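Posted to the list Wed 11 September
By: list member, pharmacy benefits and patient questions group
Last updated: Wed 11 September

Subject: Re: Switching everyone to the Cladero nasal spray?

I've read the message from Monday three times now and I still don't think it says what people are taking from it. I'm quoting the parts I want to answer so nobody has to dig through the archive.

> Our clinic got the Havico packet last week and it's pretty impressive.
> They followed 1,603 people with seasonal allergies and the ones using
> Cladero once a day had far fewer bad days than the ones on pills.
> It also says it starts working in minutes. My own nose has been
> clear since I started the sample. I'm going to ask my doctor to move
> my whole family over and drop the tablets. Has anyone else done this?
> It costs more but I figure you get what you pay for.

First, the number. I have the same packet, and 1,603 is how many people signed up. On the fourth page, in the small table, it's 1,333 who were given anything at all. Then the chart that everyone likes, the one with the tall blue bar, is drawn from 1,090 people who finished and sent in their diaries. So 513 people who signed up aren't in that bar. Maybe they moved away. Maybe they got bored with filling in a diary, which I would too. But some people quit an allergy trial when the spray stings or does nothing for them, and if you leave those people out, what remains is going to look good. The packet has no line on why they left. I looked for it.

Second, "the ones on pills." Which pills? It says "standard oral therapy" and then doesn't name a drug or a dose in the part they hand out. There's a big gap between somebody taking a full daily dose on schedule and somebody taking half a tablet when they remember. If the pill group was told to take theirs as needed and the spray group was told to use it every single day, then you're partly comparing daily treatment with now-and-then treatment. I can't tell from the packet which it was, and I don't think anyone here can either.

Third, the "in minutes" claim. I'd want to know what was being measured. A cold mist up the nose feels like something right away. So does plain salt water. The older steroid sprays usually take hours to start and can need several days of regular use before you get the full effect, and the labels say as much. There are antihistamine sprays that do work faster. The packet calls Cladero a "dual pathway" product, and I'm sorry, that's a phrase from the marketing floor. Ask your pharmacist what the active ingredients are and look those up by their plain names. You may find you've already had one of them in the bathroom cabinet for years.

About your own nose being clear: I'm glad it is. When did you start the sample, though? Where I live the grass pollen was finished weeks ago and the ragweed hadn't really started. If I'd begun a new treatment in that gap I would have thought it was wonderful too. I did this to myself a few years back with a Stelari air filter. Best two weeks of my summer. Then the weeds came up and I was sneezing right next to the thing while it hummed.

None of this means the spray is bad. It may be fine. I'm saying the packet doesn't show it's better than what your family already takes, and it certainly doesn't show it's worth the price. My plan quoted me $112 a month after the discount card, and the card runs out in November. The store-brand tablets I use cost less than lunch. "You get what you pay for" is a nice rule for boots. I don't know that it holds for antihistamines.

The thing I'd most want to push back on is dropping the tablets for everybody at once. Your message doesn't say who is in the household or what each of them is taking it for. Somebody who takes a tablet for hives isn't going to be helped much by something sprayed in the nose. Itchy eyes may or may not get better. Kids have different age limits depending on the product, and some sprays aren't labeled for small children at all. Anyone with glaucoma, frequent nosebleeds, recent nose surgery, or a long list of other prescriptions should have a real conversation first, with someone who can see the whole list.

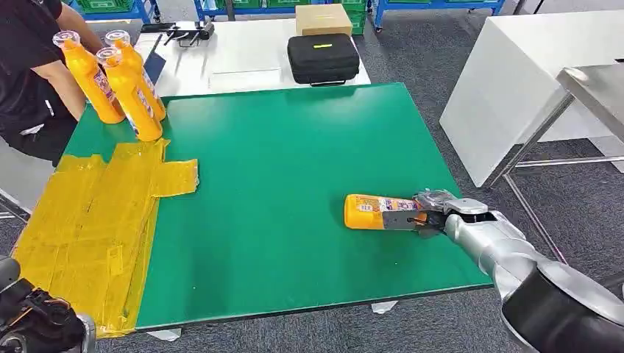

What I would ask before switching

These are the questions I took to my own pharmacist. She didn't rush me, and I got better answers than I did from the booklet.

- What is in it, by generic name, and is there an over-the-counter version of the same thing?

- If it's two drugs in one bottle, could I buy the two separately for less, and would that be as good?

- How many days should I give it before deciding it doesn't work? I was told to give a steroid spray a fair run of daily use. Write down the start date or you'll lose track.

- Am I using it right? I wasn't. I had been aiming at the middle wall of my nose, and that's a good way to get nosebleeds. You point it slightly outward, toward the ear on the same side, and you don't snort it back like you're trying to taste it.

- Can I keep my tablet going for the first stretch, or does the spray contain something that would double up with it?

- What happens to the price when the card expires? Get this one in writing if you can.

On that second-to-last one, please do ask. Some people end up taking an antihistamine in three forms without noticing: the daily tablet, a nighttime cold product, and the spray. Then they wonder why they can't stay awake at work. If you feel groggy after adding anything new, don't drive to find out how bad it is.

And one caution in the other direction. The drugstore decongestant sprays, the ones that open you right up, are a separate kind of product. After a few days of those, your nose can swell up worse when you stop, and then you reach for more. Check the box, because the shelf mixes them all together and the bottles look alike.

The Agarwal summary

Somebody will bring this up, so I'll save them the trouble. The Agarwal summary that got forwarded here over the summer does say Cladero "performed favorably." I read that one as well. It runs two pages, it uses the same blue bar chart, and every one of its footnotes leads back to the Havico trial. That isn't a second study. It's the first study with a new cover. I'd be a lot more interested if a group with no connection to the maker ran it against a plain generic spray, same schedule for both, and reported on everybody who started, including the ones who gave up.

If such a thing exists, post it. I'll read it, and if it's good I'll say so on this list. I changed my mind about salt water rinses after grumbling about them for most of a year, so it can be done. (If you try those, use distilled water or water that's been boiled and cooled. Not straight from the tap.)

> I also heard that the tablets stop working if you take them too long,
> so this seems like a good time to change anyway.

I hear this every fall. My pharmacist's view was that there isn't much solid evidence of the tablets wearing out on people. More often the pollen count is up, or the person moved, or got a cat, or they've started skipping days. She did say that if one kind isn't doing the job, it's reasonable to try a different one, and that a plain steroid spray is often the stronger choice for a badly stuffed nose. So there could be a perfectly good case for a spray in your house. You can make that case with a cheap one.

My suggestion, for what it's worth: pick the one person with the worst nose, clear it with the doctor, try a generic spray through the ragweed weeks, and keep a simple note each day of how bad it was from zero to ten. Leave the rest of the family alone until you've got something to look at. If the generic does nothing, then ask about the fancy one, and make the office tell you why they expect it to do better.

Also, whoever gets wheezing or chest tightness along with the sneezing needs to be seen, and soon. That's past what a nose spray is for, whatever the booklet has on its cover.

Does anyone have the full trial report, with the page about the people who dropped out? The link printed on my packet goes to a sign-up form for coupons.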